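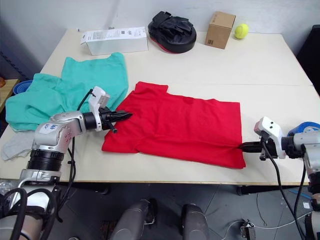
Folding boards and "file folding" for T-shirts, does any of it hold up?
Laundry & Closets > General

druvwood_dan
Thu 2 October
My sister swears by the Tamirance folding board and keeps telling me to buy one. I have a drawer full of T-shirts that I fold the way I always have, in half the long way, sleeves in, then in half again. She says that's why they come out creased. I say they come out creased because cotton creases. Can anybody tell me what a hinged piece of plastic does that a table doesn't?

kettlecorn88
It makes them all the same size. That's it. If your drawer is shallow, that matters. If it isn't, save your money.

ernoseck_fan
Going to disagree. I did 40 shirts on the board one weekend and the stacks didn't lean. By hand mine always lean. Also you stop fussing with the sleeves.

druvwood_dan
40 shirts and they were all the same cut? Because mine are a mix and I can't see a board made for one width working on all of them.

ernoseck_fan
Mostly the same cut, yes. The big ones hang over a bit.

druvwood_dan
So it works on the shirts that were easy already.

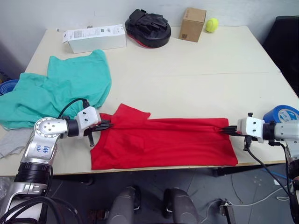
plainhem
The table is the part people skip. You need enough flat space to lay the shirt right out and pull it tight between two hands before you make a single fold. Most bad folds I see were started on a lump. Do one shirt at a time and push the others off to the side. I don't care if the next one is in a heap while it waits.

kettlecorn88
I care. A heap is where the wrinkles come from. Shake them out and lay them flat on top of each other, then fold from the top.

plainhem
Have you timed that? You're handling every shirt twice.

kettlecorn88
No, and I doubt you've timed yours.

lowdrawer
I've read maybe 300 posts on this board about folding and every one of them says their way is faster. Not one has a number in it that I'd trust. Same with the Ernoseck video where the guy does a shirt in 2 seconds. He starts with it already perfectly flat and facing the right way. Show me the part where it comes out of the basket inside out.

druvwood_dan
Thank you. That's my whole problem with this stuff.

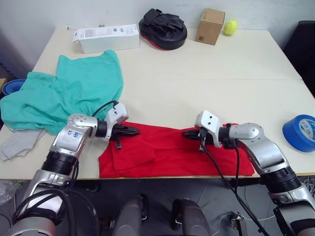

Red cloth laid out at the front, green one still waiting on the left.

plainhem
For what it's worth I don't bother clearing the whole table. If the shirt fits, there's room to fold.

ernoseck_fan
Still think the board is worth it for anyone with kids. Chisholm sells a cheaper one if price is the issue.

kettlecorn88
I had the Chisholm. Hinge split in November, two months after I got it.

druvwood_dan
OK, not buying one. I'll try pulling them tight first and see if my sister notices.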